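Teleoperation notes, month two: clothes

I have been driving robot arms for two months now, and a few people who read the earlier post asked what I do all day. The short version is that I stand in front of a piece of furniture with a controller in each hand and move laundry from one spot to another. The long version is the rest of this post.

Some background for anyone new. I used to do bench repair at Naylor, mostly power supplies, and in March I moved over to Zutell's site in Jundville to work on the demonstration side. We show the arms a task by doing the task through them. My hands move, the arms copy, and everything the cameras and joints report gets saved along with what I commanded. One run through the task from start to finish is an episode. A batch of episodes goes to the training people, and some time later a model comes back that tries to do the task alone. Then we watch it and find out what we taught it, including the things we didn't mean to teach.

The first month was hard objects. Cups, blocks, a box with a lid. You get spoiled by hard objects. A block is the same shape before and after you touch it, and if you miss, it is still sitting there when you come back. You can be slightly off on a block and the fingers push it into line for you as they close.

Clothes took all of that away. The first day I was put on garments I got 4 usable episodes, and I thought I was going to be sent back to blocks. The task was simple on paper: pick up each item from the gray cushioned seat, lift it clear, lay it flat at the other end, fold it. I had watched the person on the shift before me do it without any trouble. Then I closed the fingers on the hem of a T-shirt, lifted, and came up with one layer of it while the rest slid the other way.

What I had to learn, mostly, was where to grab. With your own hands you don't think about this at all. You reach into the pile and your fingers sort it out, because you can feel how many layers you've got and whether something is slipping. Through the arms I feel nothing. The controllers we use have no force feedback, so the only information I get is visual. I look at the arm directly and I look at the wrist view on the monitor, and I go back and forth between the two all day.

So you end up picking garments by their edges. Collars are good. Cuffs are good if the sleeve isn't inside out. On shorts and sweatpants it's the waistband, every time. Elastic bunches up when you pinch it, so there is something thick for the fingers to close on, and it doesn't slide out the way thin jersey fabric does. The drawback is that the bunching hides how much of the waistband you have. If you took a pinch at the side, the shorts hang at an angle and the fold comes out crooked. If you took it near the middle, both legs hang more or less together and the second arm has an easy job.

We've been working through a basketball uniform lately. Shorts first, jersey second. The jersey is the harder of the two for me because of the armholes. They are big, the fabric around them is light, and when the thing is in a heap it's easy to mistake the edge of an armhole for the bottom hem. I have lifted it by the wrong opening more times than I'd like. 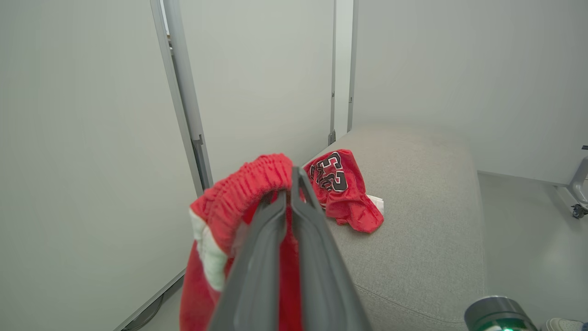
Red shorts held by the waistband, with the number 23 jersey still in a heap on the seat.

One habit I had to break was hurrying the approach. On the monitor the fingers look closer to the fabric than they are, and you want to close early. If you do, the tips catch the top of a wrinkle and nothing else. I now come down until I see the cloth move a little, then go slightly further, then close. It adds a second or two to every grasp. The training people don't mind the second or two. What they mind is hesitation, meaning the arm going down, stopping, drifting sideways, and going down again. A model trained on that will hover over a shirt like it has forgotten what it came for. I have seen it do this, and I recognized the hover as mine.

That was an odd feeling. A model had come back trained on a set from three of us, and when it got near a collar it made a small tilt of the wrist before closing. None of the written instructions mention a tilt. I went back through my own episodes that evening and there it was in most of them. I do it to get one finger under the fabric. I'd never noticed I was doing it. It works fairly well, so it was left alone.

Other things did not get left alone. For a while I was pulling the arms back to the rest position very fast at the end of each episode, because I wanted to get on to the next one. The model picked that up too, and would finish a decent fold and then yank away, sometimes with a corner of the shirt still in the fingers. We threw out a chunk of my data over that. Now I open the fingers, wait, back straight out, and only then go home. I say "open, wait, out" under my breath. I've caught myself doing it at the stove.

How the sets are put together

A garment set at our site is 148 episodes. I don't know where that number came from. It was in the plan when I arrived. Of those, 100 start from what we call a loose heap, where you just drop the clothes on the seat and take whatever shape they land in. The others start from particular arrangements that had been causing failures, such as a sleeve tucked under the body, or two items tangled together, or the print side facing down.

The loose heap sounds like the easy part to set up, but people are bad at being random. When I reset the clothes I tend to drop them with the neckline toward me, and I put them down in nearly the same spot. The person reviewing my first set pointed out that the jersey was nearly always lying on the same side. Since then I pick the item up, shake it, turn around once, and toss it without looking much. It looks silly. The starting positions got a lot more varied.

A failed grasp doesn't ruin an episode, by the way. I get asked about that a lot. If I miss and then recover cleanly, we keep it and tag it as a recovery. The model needs to see what to do after a miss, or it will carry on folding thin air. What gets thrown out is when I drop something on the floor, or when I bump the seat hard enough to shift it, or when I lose track of which arm is doing what and have to stop and think. In my best full set so far I had 41 recoveries tagged. That sounds like a lot to me, but the reviewer was happy with it.

By hand or by remote

I've tried both ways of teaching at this point. At Skastport, where I spent a week for training, they had an arm you could take hold of and move directly. You push it through the motion, it goes slack in your grip and remembers the path. I liked it for simple things. For wiping a surface or opening a drawer I would pick it over the controllers, because you can feel the drawer through the arm.

For clothes I'd go with remote. Folding takes two arms, and moving two arms by hand means you are standing in the middle of everything, leaning over the work, and your body is in front of the cameras for half the episode. I also found I was cheating without intending to. When a shirt started to slip I would reach out and nudge it with my own elbow. With the controllers I'm standing back, and if the fabric slips I have to fix it with what the robot has, which is two fingers on each side and no sense of touch.

What's tiring about it

It isn't heavy work. My shoulders get sore from holding my arms up in front of me, and I've started resting my elbows against my ribs between episodes, which helped. The bigger thing is my eyes. I take five minutes away from the monitor every half hour and look at something far off down the hall. By mid-afternoon my grasps get worse whether I take the breaks or not, so I try to do the difficult starting arrangements before lunch and leave the loose heaps for later in the day.

I also fold my clothes differently at home now. I pick things up by the edges, with two fingers, and lay them down flat before I do anything else. It's slower than the way I used to do it. The folds are better, though.

Next up is towels, which everyone tells me are easier, and after that socks, which everyone tells me are not. We'll be switching to a narrower set of fingertips before the socks start -- I've had one afternoon with them, and they get under a hem much more easily, but they also let go of thick fabric sooner than I expected. I may have to relearn the waistbands. I'll write that up when I have a full set done with them.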